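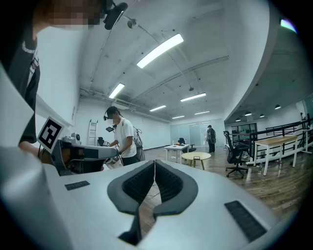
About Fleravar

Fleravar works on one question: which everyday chores can a machine do yet, and which still need a person? We test this for firms that make household and workshop equipment, and we publish what we find, including the poor results.

Saskia Merrick and Peiyu Liao set up the company after six years at a packaging plant, where they had watched three automatic packing lines come in and two go out again. There are now 22 of us. We work in one long room with a dark plank floor, a mezzanine with a black railing, and frosted glass at the far end.

Most of our day is spent doing chores by hand, slowly, with hand-held grippers in place of fingers. If a person can't fold a tea towel with two curved fingers on each side, there is little point in asking a robot to try. Our list has 80 chores on it, from wiping a worktop to sorting screws. Each is tried by several people before we write it up. 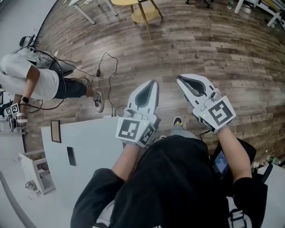

Sterkamthorpe, December

Where things stand at the end of the year. Machines do well when the object is stiff, dry and always in the same spot. Stacking cups is fine. Putting boxed parts on a shelf is fine. Laundry is still slow, and fitted sheets are not worth trying. Anything with a lid depends on the lid.

On the shop floor the picture is better. Our Tromholm study covered 300 tray changes and the machine needed help with nine of them. Kitchens are harder because people move things and leave them there.

We don't sell robots and we take no commission from those who do. Clients pay a fixed fee for a report, and they see it at the same time as everybody else on the project.

Who to contact

Laurinda Sampaio: household trials and the chore list
Bradley Heywood: workshop and factory studies
Cameron Cosgrove: equipment, loans and repairs

Visits are by arrangement, mornings only. Please ring the lower bell.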